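# Glycol

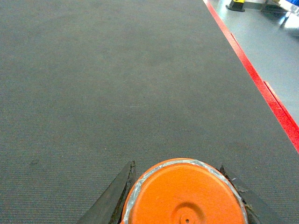

*Fleron Refrigeration Social Club – Writers' Corner*

The call came at ten to four in the morning. Gaspard Baudry had his boots on before he had his eyes open.

"It's Pons," said dispatch. "Cider place. Chiller's down."

"Which chiller?"

"The one they've got."

Van wouldn't start. Then it did. Rain the whole way up the valley, wipers dragging, a box of fan relays sliding around in the back every time he took a corner. He ate half a cold waffle at a red light with no one else at it.

Marcelle Lefèvre was waiting in the yard in a coat over pajamas. Rubber boots. Flashlight under her arm, though every light in the building was on.

"You're the Flatix man?"

"I'm the man who fixes them."

"Your company sold my father that thing."

"Before my time, madame."

"Everything was before your time. You look twelve."

He followed her in. Warm, yeasty air, too warm. Tank 3 was the problem, she said, tank 3 was the whole of December. Her father's last pressing. He'd done it in October and died before it finished fermenting, and she told him this the same way she told him where the drain was.

"What's it at?"

"Seventy. It should be way under."

"How long?"

"If I knew how long I'd have called sooner."

He went out back to the unit. A big old Hotomeo, beige once. Cover off, six screws, one of them missing and replaced with a twist of wire. Somebody's pencil on the inside of the panel. Dates, pressures, little notes. *Noisy again. Cleaned coil. Noisy again.* Years of it, small square handwriting, and down at the bottom a phone number with 314 at the end and the word *Fleron* underlined twice.

That was the shop. That was old number, the one that used to ring on the bench.

He remembered the voice then. A man who called every few months and never wanted a visit. Just wanted to hold the phone up to the compressor. *Listen. Is that normal?* And Gaspard, nineteen, apprentice, sandwich in one hand, saying yes sir, that sounds normal to me. He'd had no idea what normal sounded like.

"Well?" Marcelle, behind him. She had an umbrella now and was holding it over the electrics, not over either of them.

"Contactor's burned. Pump's okay. I think the pump's okay."

"You think."

"Hold the light."

She held the light. He pulled the contactor, black along one side, and put it in his pocket. The new one was in the van under the relays, under the jack, under a jacket he'd been looking for since summer. Thirty minutes. Longer, the terminals were rusted and he dropped a nut in the gravel and they both got down on their knees for it, umbrella and all.

"Got it," she said.

"Good eyes."

"His were better."

He threw the breaker. Nothing. Then the relay, a click, and the fan leaned into it and the whole cabinet started to shake and hum with a rattle underneath, like a spoon in a drawer.

Marcelle took her phone out. She held it up to the compressor and he thought she was going to film it but she was recording the sound, arm straight out in the rain, nearly a minute.

"Is that normal?" she said.

He listened. Properly, teh way he should have back then. Hand flat on the panel.

"No," he said. "Bearing's going. It'll get you through tank 3. After that I'd want to come back."

She put the phone away. Wiped her nose on her sleeve.

"There's coffee," she said. "It's bad."

"Okay."

He found a pencil in the toolbox and wrote it up on the inside of the panel, under the last line. *Contactor changed. Noisy again.* Then he put the cover on, five screws and the wire, and went in.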